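House rules for the arms, version whatever

I promised Antonina I'd write this up properly, and then I kept not doing it, so you're getting it as a blog post on 10th March with a cup of tea going cold next to me. We've rewritten our list of working rules for the two-armed setup, and I have opinions (of course I do).

The old list ran to 30 items. İlker typed it up when we moved into the Dultberg space and it had everything in it, from emergency stops to who wipes down the whiteboard. I asked Shagufta to tell me rule 12 without looking and she laughed at me. Fair enough! I wrote most of them and I couldn't do it either.
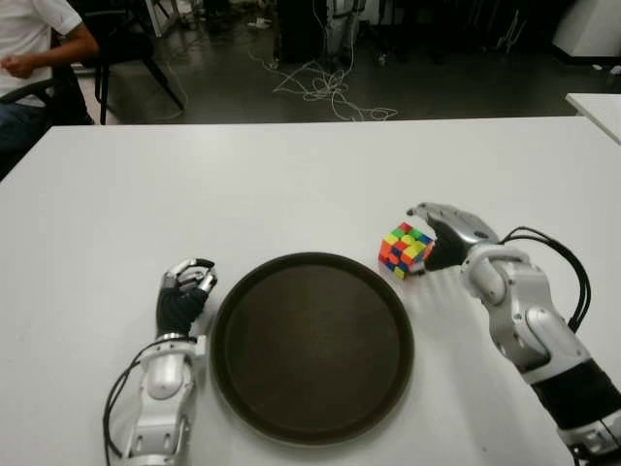

Rules about where people sit are the ones I care about most, and the ones we were sloppiest with. The old wording was "keep clear while arms are enabled," and everybody had their own idea of clear. Now it says you stay beyond the far edge of the table, seated or standing, and you don't lean in to straighten something until the operator has called "arms off" and you've said it back to them. Saying it back felt silly for the first couple of days. The black chairs over past the table are fine under the new wording, by the way, Serpil asked. What I'm less happy with is all that white cable on the floor back there. We have a rule that walkways get cleared before a session starts, and I'd like it moved up to the top of the page, in bold, maybe with a drawing.

Next one: speed. First run of any new task goes at 30 percent, no matter how many times you've done something "basically the same." Then 50, then 80 if the operator is happy, and we stop there. Alper thinks this is too slow for tabletop stuff and we went back and forth on it over lunch at Ovenine. I gave him one thing, which is that you can skip the middle step if the only change is which object is on the table. A new tray or a new gripping style starts from the bottom again.
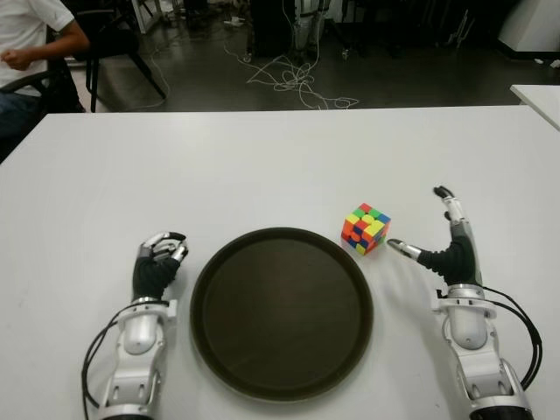
Hands on either side of the tray, cube just past the rim.

And objects! One thing to be picked up at a time until the task has a signed sheet. Nothing made of glass, nothing with liquid in it, no personal phones. Write down where each object starts, and please use the table edges as your reference and not "near the thing."

The sheets go in the Plareck binder, same as before. I'll redo the list in April once people have had time to complain, so complain to me or to Antonina, and put the rule number in your message.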